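Storing Magazines and Paperbacks in an Expandable Organizer

Loose magazines slide, curl at the corners and lose their covers. A folding organizer on a table or shelf holds them upright and takes up little room. The steps below apply to any accordion-style model, including the Kudo and the wider Tustano.

Check the paper first

Sort by binding before sorting by title. Stapled issues bend in the middle and need support on both sides. Glued issues and paperbacks stand on their own but crack along the spine if they lean for long periods. Look along the page edges of each one. A straight block of pages can go in as is. If the cover has lifted or curled away from the pages, lay the volume flat under a heavier book overnight.
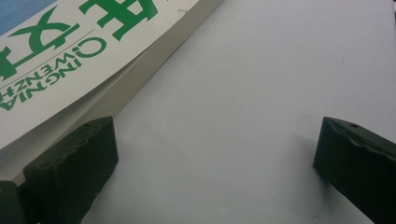

Thick paperback with a white and green cover, page edges toward the lower right. The cover stands slightly away from the pages.

Do not use tape on a curled cover. Tape shrinks with age and pulls the paper harder than the original curl did. If the spine glue has failed, apply a thin line of white PVA glue with a toothpick, wrap the volume in wax paper and press it until morning.

Clear and wipe the surface

Use a smooth, hard top. Wipe with a barely damp cloth, then a dry one, and wait until no moisture can be felt. Coated paper sticks to a damp surface and the ink may lift. Keep the table out of direct sun; red inks fade first, then yellow.

Square the stack

Set the magazines in one pile with all spines on the same side. Put large formats at the bottom. Hold one hand against each side of the pile and tap it into line, working from the bottom up. Press lightly on the top cover while you move the lower issues, or the glossy ones will shift again.

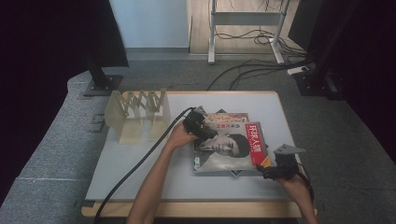
Open the organizer only as far as the stack requires. Pull both end panels at the same rate so that the crossed slats stay parallel. If one side binds, close it fully and start over; forcing it bends the pivots. Place the organizer with the openings facing up and the end panels square to the table edge.

Load from one end. Allow 3 stapled issues or one thick paperback per compartment. Spines go down for stapled issues, so that dust does not settle in the fold, and toward you for paperbacks. A compartment should be full enough that nothing leans, with enough slack to pull out one issue using two fingers.

Weight and capacity

A magazine on heavy coated stock weighs around 283 grams. The 6-compartment Horkuneo should be loaded evenly, with the heaviest issues in the middle. On a light organizer, a heavy end compartment will make the far end panel creep inward.

Maintenance

Wipe plastic panels with water and a drop of dish soap. Avoid glass cleaner, as ammonia can cloud some clear plastics. Brush dust out of the joints with a dry paintbrush. Do not oil the joints, as the oil will travel to the paper.

Related pages on Grekano: Flattening rolled posters. Removing price stickers from book covers. Shelf liners for coated paper.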